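How a robot can learn from a pair of hand-held grippers

Reading level: ages 9 to 12
Words in capital letters are explained at the end.

A robot arm does not know how to pick up a cup. It has motors, and the motors go where a computer sends them. Someone has to work out what the computer should send. For a long time this was done by writing the instructions one at a time: move forward, stop, close, lift. That works in a factory, where every part arrives in the same place. It works badly in a kitchen, where the cup is somewhere different every morning.

The Umside project used another method. It is called learning from DEMONSTRATION. A person does the job, the movements are recorded, and a computer program looks for the pattern in the recordings.

Why not film someone's hands?

The Umside team tried this first. A human hand has four fingers and a thumb. The robot they were working with, named Iria, has a gripper with two jaws. When a person picks up a spoon, the fingers roll it and slide it in ways that two jaws cannot copy. The program learned movements that Iria was unable to make.

So the team changed the hand. The people doing the jobs now hold a gripper in each fist and use the jaws to pick things up. Every movement in the recording is one that two jaws can make.

What is recorded

Three things are needed.

1. What the gripper sees. A camera is fixed to each gripper and looks past the jaws. When Iria does the job later, a camera sits in the same position on the robot.

2. Where the gripper is. The computer has to know how far the gripper moved and which way it was tilted. Black and white square patterns, called MARKERS, help with this. The computer knows the true size of each pattern. If a pattern looks small, it is far away. If it looks squashed on one side, it is turned. One marker can be hidden when the gripper turns over, so markers are put on more than one face of a cube.

3. How wide the jaws are open. Without this number the program cannot tell holding from letting go.

All three are stamped with the same clock. If the clocks disagree, the program learns to close the jaws too early or too late.

How many times?

One demonstration is not enough. If a person tidies a table once, the program learns that one table with those things on it. The team asked for the same jobs to be done again with the objects moved, with different lighting and by people of different heights. They did this in ordinary rooms with furniture in them, so that the recordings contained chairs, cables and blinds as well as the objects that mattered.

The full set held 2049 demonstrations. It was stored under the name Abella. Some recordings were removed, mostly where the markers had been out of view for too long. 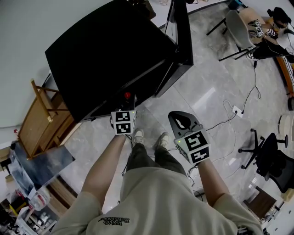
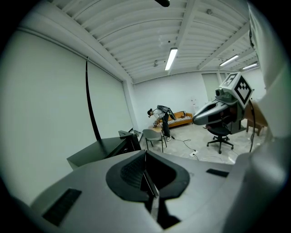
The test

The team wanted to know whether more recordings made Iria better at its work. They trained the program twice. The first time they gave it 375 demonstrations. The second time they gave it the whole of Abella. Then Iria was set the same job 500 times with each version: pick up a small object and put it in a tray.

The version trained on the larger set dropped fewer objects. It also did better with objects it had never met, but only if they were close in shape to ones in the recordings. Flat things were a problem for both versions. A coin or a playing card lies too close to the table for the jaws to get under, and the people with the hand-held grippers had struggled with those too. A program trained on poor demonstrations gives poor results.

The team then tried the larger version on a second robot, Lulter, which has a longer arm and the same jaws. No new recordings were made. Lulter could do the job, more slowly. It had trouble near the edges of the table, where its elbow had to bend in a way Iria's did not.

Try it yourself

You need 6 small objects, a bowl and a pair of kitchen tongs. Ask an adult before borrowing the tongs.

Move the objects into the bowl with your fingers. Then tip them out and do it again with the tongs. Write down which objects were harder the second time. Now close one eye and repeat. A single camera has the same difficulty judging distance that you have with one eye shut.

Word list

DEMONSTRATION: doing a job so that someone or something else can learn it.
MARKER: a printed pattern that a computer can find in a picture and use to measure position.
TRAINING: running a program over many recordings so that its guesses improve.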